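Print this page | E-mail to a friend

Histgate bench cell, virtual version - gallery and quick notes

Been promising this one since September. Zudine sells a small-parts cell called the Histgate: arm, two-finger gripper, mat, fixture, sort trays. Before you buy the hardware you can rent the virtual version, which is what we've been running. Same layout, same programs, no shipping crate. I had it for 11 days on a trial seat. Notes below, in the order I got to them. Not a full review, that comes when the real cell gets to Montoya and I can bang on it.

Quick background for anybody new. Our shop does board rework and light assembly, short runs, lots of changeovers. Typical lot is 117 pieces and then we tear down and set up for somthing else. Nobody here writes robot code for a living. So what I want out of a kit like this is fast setup and a fast answer when I ask "can it reach that."

Getting started

Download is big. Start it before lunch. License key came by e-mail from Zemthorpe, they are the reseller for our area, and it worked first try. The install guide is two pages and one of them is a parts list. Fine by me.

First launch drops you in a stock room with the cell already laid out. Table, arm, rack, cart, the lot. You can move pretty much any of it. I slid the cart around for a while just to see what would happen. Arm stops and throws a collision warning if it gets too close, with the name of whatever it was about to hit. Good.

Camera controls are the usual, right-drag to orbit, wheel to zoom. Wheel is too fast. There is a setting for it, three menus down.

The sort demo

Comes with three demo programs. Sort is the one to open first. Parts and fixture on the mat, trays up front, green for good and red for reject. You teach a pick point, teach a drop point for each tray, and tell it what decides between them. Could be a sensor input, could be a coin flip. I used the coin flip for most of the week. 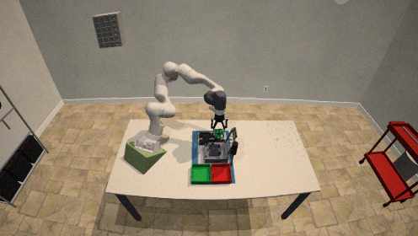

Sort demo, gripper pointing straight down over the little green part at the back of the mat. Both trays look empty.

Pick points are easier than I figured. Click the part, pick an approach height, done. The software guesses a grip width from the model and it guessed right on everything except thin parts laid flat, where it wanted to come down too low. Raise the approach by hand and save it to the part. It remembers.

Drop points, less good. Default is tray center, every time, so the second part lands on the first. You want the "scatter" box or the "grid" box, and both are off out of the gate. Bethel Derese in our test area found the grid box, I would have been there all week.

Reach and clearance

The reason we rented it. Arm sits on a block on the left of the table and works across to the right. Mat and trays were all in comfortable range in the stock layout. Our own fixture is deeper, so I imported it and ran the reach check. Back corner flagged orange, meaning it gets there but with the wrist folded up. Moved the fixture toward the base a bit and it cleared.

That one check would have cost us a Friday with real bolts. Probably two.

Import takes the common CAD formats. One of my files came in 11 times too big, no idea why, rescaled it and went on. Small screws got turned into blobs - save yourself the time and leave them out of the file.

Things I liked

Speed slider that carries on to the timing report. So you see cycle time go up when you chicken out and slow it down.

Undo works on taught points. Every other package I've tried, it doesn't.

Exported program opened in the offline editor with no edits. Haven't run it on metal yet so take that for what its worth.

Things I didn't

Gripper contact is too forgiving. Parts stick to the fingers a little better than I would trust. Don't sign off a grip based on this.

Lighting is fixed. If you plan on a vision add-on you can't test glare at all, and glare is most of our trouble with boards.

Help search is useless. Typed "tray", got the warranty page.

Fan noise. My laptop is around 3 years old and it sounded like a leaf blower the whole time.

Would I rent it again

Yes, for layout work. One seat is plenty for a shop our size, pass it around. If all you need is a canned pick and place with their own trays I'd skip the rental and talk to Zemthorpe about a demo day, they were decent on the phone and didn't push the bigger cell on us.

More pictures when Montoya has the floor space cleared. If anybody has run the Histgate with a deep fixture, drop a comment, I want to know how the wrist holds up.

Shares: 3 | Comments: 2

Contact | Copyright, all rights reserved | Back to top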